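3.2 Collecting the cloth examples

Cloth was the part of the Stinby set we most looked forward to, and it gave us the richest material by far. A shirt or a towel never lies the same way twice, so even a short session brings in shapes the policy has not met before. We gathered 200 two-handed examples at our Tidport site, all with hand-held grippers, one in each hand of the person doing the task. Working this way is a pleasure! There is no arm to steer from a distance, and people who fold laundry at home bring all of that skill straight to the table.

Each example starts with the cloth dropped in a heap. The person finds an edge, takes hold of it with one gripper, and then goes after a corner with the other (Figure 4). We left the order of the moves up to them. Kamarul Raju tends to work from the nearest fold outward, while Prasetyo Halim hunts for a corner first, and we wanted both habits in the set. 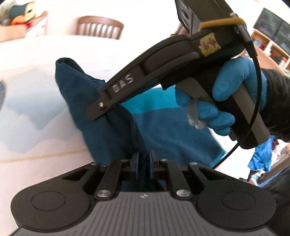 Figure 4. Two hand-held grippers at work on a teal cloth. The near gripper holds a fold while the tip of the second presses against a raised corner.

The moments when both tools are close to the fabric turned out to be the most useful for training. Small shifts of the fingers matter a great deal there, and the cloth often hides the very edge the person is after. We therefore kept slow tries and second tries in full, pauses included. Of the 200 examples, 73 contain at least one regrasp, and we are especially happy to have those, as our earlier Michiels set had only 10.

We dropped an example only if the tracking was lost or the cloth fell off the table. Labels were added afterward by hand, with one mark for each grasp and each release. Section 3.3 covers how these marks were used to cut the examples into shorter pieces.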